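片子里的老广告片段，翻拍还是买授权？（学生短片，预算很小）

影视制作互助 › 素材与版权

发帖人：Wiebke Kramer
02/12/2021

各位好。先说明，中文不是我的母语，我学了很多年，但是写长的文章还会有不自然的地方，请大家原谅。如果哪里看不懂，请直接问我，我再解释。

我正在做一部短片，片长20分钟，是我在学校的毕业作品。故事讲一位年老的女演员，她年轻的时候没有演过电影，只拍过广告。后来一位导演在电影院里看到了她的一支肥皂广告，请她去试镜，她拒绝了。几十年以后，她的外孙女在一个铁盒子里找到了那封邀请信。大部分的戏是两个人在厨房里谈话。

我的困难是这样的：片子里有一个地方，外孙女要在旧电视上看那支广告。它在剧本里只有半页，可是整个故事都靠着它，观众必须相信，一个导演看了这几十秒就会想认识这个女孩子。我现在有两个办法。

第一个办法是使用一支真的老广告。我在一家叫 Frerichs 的小型片库里找到了一支，黑白的，很合适，女孩子的眼神非常好，有一点害羞，又有一点不耐烦。片库说，学生作品在电影节放映的授权费是381欧元，期限两年，不包括网络。如果以后要放到网上，需要另外谈。他们还说，他们只能保证影片的版权，不能保证里面那位女演员的肖像权，因为没有找到当年的合同。这一句话让我很不安。

第二个办法是自己拍一支假的老广告。我们的年轻女演员愿意演，摄影师也愿意。品牌的名字我已经想好了，叫 Fimwood，我查过，没有找到同名的肥皂。但是我担心拍出来像学生的练习，一眼就看得出是现在拍的。我看过几部电影里面的“假旧片”，常常只是把颜色去掉，再加上一些划痕，声音弄得沙沙响，我每次看到都会从故事里跳出来。
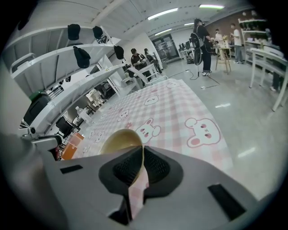
全片的预算是3453欧元，已经用掉一大半，主要花在租灯、吃饭和去 Jaltesberg 外景的交通上面。所以381欧元对我不是小数目。另一方面，再多拍一天也要花钱，而且大家都已经很累了。

我想请教的是：

一、肖像权这个问题，对一部学生短片来说，到底有多严重？是不是很多人都不管它？

二、如果自己拍，怎样可以让它不像假的？我比较关心表演和剪辑，机器方面摄影师懂得比我多。

三、有没有人两个办法都试过，后来后悔了？

指导老师的意见是“都可以”，这个对我帮助不大。我在十一月底已经完成了粗剪，现在那个地方是一块黑色的字幕卡，写着“广告”。先谢谢大家。

胶片渣渣

自己拍。别买。

两年授权还不带网络，两年以后你的毕业作品就只能躺在硬盘里，你找工作的时候发给谁看？密码链接严格来说算不算“网络”，你都得写信去问人家。

划痕那种插件千万别用，一眼假。找台显像管电视，把片子放进去，再对着屏幕拍，什么滤镜都省了。

旧片修补匠

楼主你好，你的中文写得很清楚，不用担心。

我在一家小公司做过几年素材清权的工作，后来转去做剪辑，两边都懂一点，但我不是律师，下面的话请当作同行的经验，签字以前最好还是问一下学校的法务，很多学校有，只是学生不知道可以去找。

先说肖像权。片库那句话其实是比较诚实的说法，很多片库在条款里写得很小，他们肯主动告诉你，说明态度不错。各国的规定差别很大，有的地方人去世以后还保护若干年，有的地方看使用会不会伤害名誉。你的情况有一点特别：你不只是把广告当作时代背景放一下，你是让观众相信，广告里这个真实的女孩子就是你的虚构人物。也就是说，你给一个真人安上了一段她没有过的人生。如果她本人还在，或者她的子女看到了，会不会高兴，很难讲。学生短片被追究的事情我个人没有碰到过，可是电影节的报名表上通常有一栏，要你保证全部权利已经取得。这一栏是你签字，不是片库签字。

所以在你这个剧本里，我也倾向于自己拍。如果广告只是电视里一闪而过，我的建议会不一样。

再说一个剧作上的理由。你的老年女演员和广告里的女孩子应该是同一个人，观众会下意识地比较脸。用真的老广告，那张脸是固定的，你没有办法调整。自己拍，你可以选一个跟老演员有共同特点的年轻人，不必五官很像，有一个相同的小动作就够了，比如说话以前先抿一下嘴。你可以请老演员先做，让年轻的去学。

怎样不像假的，你问的是表演和剪辑，我说几点：

找五支以上同年代的真广告，用秒表记下每个镜头的长度，做一张表。你会发现早期的很多广告比我们想象的慢，一个镜头常常拿得很久，中间不切。学生拍假广告最常见的毛病是剪得太快，按照今天的节奏走。

不要让演员演“老广告的样子”。夸张的微笑、甩头发、对镜头眨眼，那是我们今天对老广告的嘲笑。当年的模特是认真在工作，可能还有一点紧张，担心自己做得不好。给你的演员一个很具体的任务，例如把泡沫抹到手肘，不许滴到衣服上，让她专心做这件事。导演在电影院里注意到的，应该是她忘记镜头的那一下。

旁白要单独录，找一位声音偏高、咬字很硬的男声，话筒不要离太近。文案写得满一点，几乎没有空隙。旁白里不要提到任何跟剧情有关的话，学生很喜欢在这里放暗示，观众马上就闻到编剧的味道。

品牌名 Fimwood 我觉得可以，只是听上去有一点像家具。搜索引擎里找不到，不等于没有注册，请再去商标数据库查一次，那个是免费的，半个小时就能查完。

最后，那支广告不一定要整支给观众看。可以先给完整的一小段，然后切到外孙女的脸，声音继续。想象会帮你补掉很多漏洞。但是第一次出现的时候必须给够时间，不然观众不知道那个导演看到了什么。

楼上说的显像管电视是好办法，注意快门和屏幕的刷新要配合，不然会有横条滚来滚去，请摄影师提前试。

Transtead 放映小组

我们每年放学生作品，看过不少假新闻、假广告、假家庭录像。说一点不同的意见吧。

381欧元买一支真的，不一定不值。真东西有一种你做不出来的感觉，人站的方式、房间的光，都不是现在的。曾经有一部片子，全片都很普通，就是中间有一小段真的旧影像，放完以后观众都在问那一段。当然，这对导演来说可能也不是好消息。

价钱是可以谈的。写信给 Frerichs，告诉他们你是学生，把剧本那半页附上，问能不能只买十秒，或者能不能加上网络。我们有一次跟另一家片库谈到100欧元，条件是片尾字幕写上他们的名字，再送他们一个拷贝。不问就是原价。

不过肖像权那一段楼上讲得比我清楚，我没有考虑到“让真人变成角色”这一层。要是我现在选，可能也会犹豫。

Wiebke Kramer（补充）

谢谢三位，我都仔细读了，有几个词还查了词典（“清权”这个词我以前没有见过）。

“给一个真人安上了一段她没有过的人生”，这句话我读了好几遍。我的故事讲的就是别人怎样看一个女孩子，然后替她决定她应该成为什么人。如果我自己也对一位不认识的女士这样做，我觉得不太对。所以我决定自己拍。

我已经开始做那张镜头长度的表，目前看了三支。确实比我想的慢得多，有一支从头到尾只有两个镜头，第二个镜头里模特好像不知道应该停在哪里，手举着等了一会儿。我想把这个“等”用在我们的片子里。

家具的那个意见，摄影师也说过同样的话。名字我暂时保留，先去查商标。

还有一个小问题：老演员和年轻演员共用的小动作，应该在广告里先出现，还是在厨房的戏里先出现？厨房的戏已经拍完，不能重拍，但是我在素材里看到她每次拿杯子以前会先摸一下自己的耳朵，不是我要求的。

旧片修补匠

那就用耳朵。厨房里先出现一次，不要给特写，广告里再出现。年轻演员抹泡沫以前摸一下就行，只做一次，让外孙女自己去发现。剪的时候检查一下，两次之间隔得不要太远。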